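Bidley home fair, Saturday. Quick notes before I forget it all.

Got there just after ten, parking already bad. Overflow lot is grass, wear boots. Hall A is kitchens, skipped most of it, we came for bathrooms. Small bathrooms specifically, ours is tiny and the old sink has to go.

Stallix had the biggest stand, nice people, pricey. Cheapest vanity I liked was $1499 and that's without the faucet. The one my sister wanted was $2585. No thanks. They do give you a free tape measure tho.

Pelupessy was more our speed. Smaller stand way in the back by the restrooms, but they had a vanity set up like somebody really uses it, toiletries out and everything. Helps a lot with judging counter space.

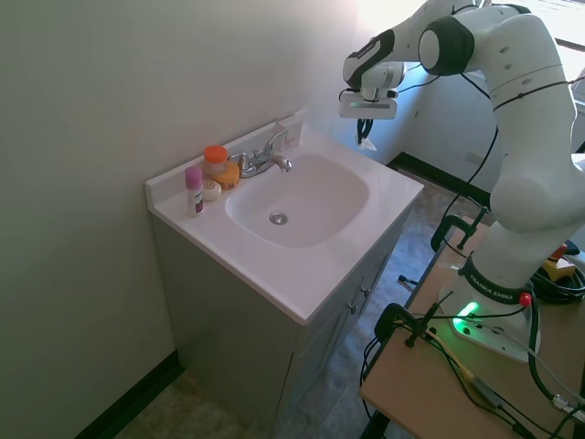 Cultured marble top with built-in oval sink, pale gray-green cabinet.

Liked the top best. Sink and counter all one thing so no rim to scrub around. Two handle faucet, curved spout, fine. Short backsplash, I'd want it taller with our kids. Not sold on the speckled vinyl floor but the blue-gray would hide dirt I guess. Ask about other knob colors, forgot to.

Budget is 1000 all in, they said doable if we haul it ourselfs. Delivery to Vumville is extra.

Lunch line was awful. Bring sandwhiches.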